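Dirkar wood table, light finish: review after a few months at home

Bought with my own money. I was after a plain table for the back room, somewhere to sort mail, fold things and eat lunch when the kitchen is full. The Dirkar was the one that fit the wall and the budget, and I ordered it through Cludley in July.

Size and fit
Mine is the 60 inch version, 37 inches deep. There is a 50 inch one too, and if your room is narrow I would look at that first. With the long one against the wall I still have space to pull a chair out, but the closet door only opens most of the way.

Assembly
The box is heavy and the delivery driver left it on the porch. Get a second person for the stairs. My neighbor Edgardo Lacson helped me carry it up and held the legs while I did the bolts. The hex key in the bag is soft and started to round off on the third leg, so I switched to my own. The instructions show the crossbar upside down in step four. Apart from that it went together fine and nothing was missing.

Stability
With all four feet down it doesn't rock. There was a small wobble the first week, and tightening the leg bolts again took it out. I leaned on one end to change a light bulb and it stayed put. I wouldn't stand on it.

The top
I like the color, a light wood that doesn't make the room feel darker. The surface is smooth to the hand. Coffee wipes off with a damp cloth if you get to it within the hour. One mug sat overnight and left a faint ring at the window end, and it took two rounds of the Salazar wood soap to fade it. Hot pans go on a trivet in this house, so I can't tell you how it handles heat.

I keep the middle of the table clear and push whatever is out toward the back.

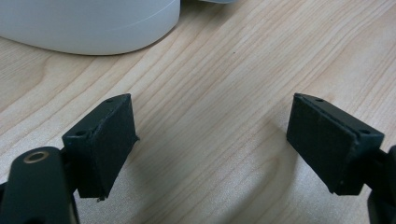
The light wood top, with a white rounded piece toward the back.

Crumbs and dust don't show much on the light finish, so I wipe it down less often than I did the old black desk. Pen marks do show. Put something under your paper.

Compared with the Mevport
My sister has the Mevport table in a similar size. Hers has a drawer and nicer feet. It also cost more and took 18 days longer to arrive. The top on mine feels thicker, and I don't miss the drawer.

I would buy the Dirkar again at the sale price. At full price I'd wait. Four stars, one off for the hex key and that drawing in step four.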